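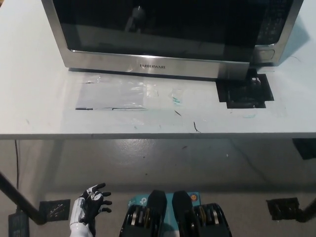
Tendix Finger Drive, Revision 2 (replacement part)

Manufacturer: Greltholm
Fits: Tendix five-finger hand, left and right
Controller: Tôn hand controller, firmware 8 or later
Status: In stock. Replaces Revision 1, withdrawn from sale.

Overview

The Tendix finger drive moves one finger of the Tendix hand and reports its position and motor current to the Tôn controller. One drive is needed per finger. Revision 2 corrects the fault described in service notice dated Tuesday, August 13, 2024. Revision 1 drives must not be used for pressing tasks until they are replaced.

The fault

A Revision 1 drive can keep pushing after its finger has met a hard stop. The position sensor cable runs through a clamp at the base of the drive. Under repeated side load the clamp cuts into the cable jacket and the signal drops out for short periods. Revision 1 holds the last valid position during a dropout. If the finger is still short of its target, the controller reads this as lag and raises the motor current. The current limit is set per hand in older firmware, so a single stalled finger can draw far more than its share before the limit trips.

The first report came from the Lorcombe test lab. The task was opening a countertop microwave by its door-release button, a push button set low on the right side of the front. At cycle 2,872 the index finger stayed on the button after the door had opened and pushed the appliance back across the table. The operator, Ismail Tawfik, used the emergency stop. There were no injuries. The finger gearbox was stripped and the fingertip pad had torn at the root.

Keisha Greenberg repeated the fault on a bench fixture with a cut cable. Her report is supplied with every replacement kit.

Tasks affected

Push buttons, latches and keypads.
Door handles and drawer fronts where the finger meets a fixed surface.
Any task in which a finger presses an object that can slide.

Grasping tasks with free objects are less exposed, but the same clamp is fitted and the drive should still be replaced.

Changes in Revision 2

The cable clamp has a rounded edge and a rubber sleeve.
A missing position signal now stops the drive. The finger goes limp and the controller shows fault code 196.
The current limit is applied to each finger separately.
The drive will not restart after a fault until it has been reset by hand at the controller.

A limp finger may release what it is holding. Keep hot liquids, glass and sharp items out of the hand during the first test run.

Before you replace the drive

Stop using the hand for pressing tasks. Press the emergency stop, switch off the Tôn controller and disconnect the hand supply. Wait for the status light on the controller to go out. The fingers can spring back when the supply is removed, so keep your own hands clear.

Look at the sensor cable where it passes through the clamp. If bare wire is showing, replace the whole cable. Tape is not an accepted repair.

Replacement

1. Remove the back cover of the hand.
2. Unplug the sensor cable and then the motor cable.
3. Remove the 2 screws holding the drive and lift it out.
4. Fit the Revision 2 drive. Seat the rubber sleeve fully inside the clamp before tightening.
5. Reconnect both cables and refit the cover.
6. Update the controller to firmware 8 or later. Earlier firmware runs the new drive with the old shared current limit.
7. Run the finger calibration with nothing within reach of the hand.
8. Unplug the sensor cable at the test connector during a slow close. The finger must stop and fault code 196 must appear.

If the finger continues to move at step 8, switch off the supply and return the drive.

Mixed revisions

Revision 1 and Revision 2 drives will run in the same hand, but the hand is then treated as Revision 1 and the restriction on pressing tasks remains.

In the box

One finger drive, Revision 2
One clamp sleeve
Mounting screws
Fault report and installation sheet

Sensor cables and fingertip pads are sold separately.

Returns and reporting

Revision 1 drives are exchanged free of charge, used or unused. Write the serial number of the hand on the return form. If the drive has already failed, leave the damaged cable attached and include the controller log.

Service contact: Abdelilah Benkirane, Greltholm
Safety reports: Nesma El Idrissi, Greltholm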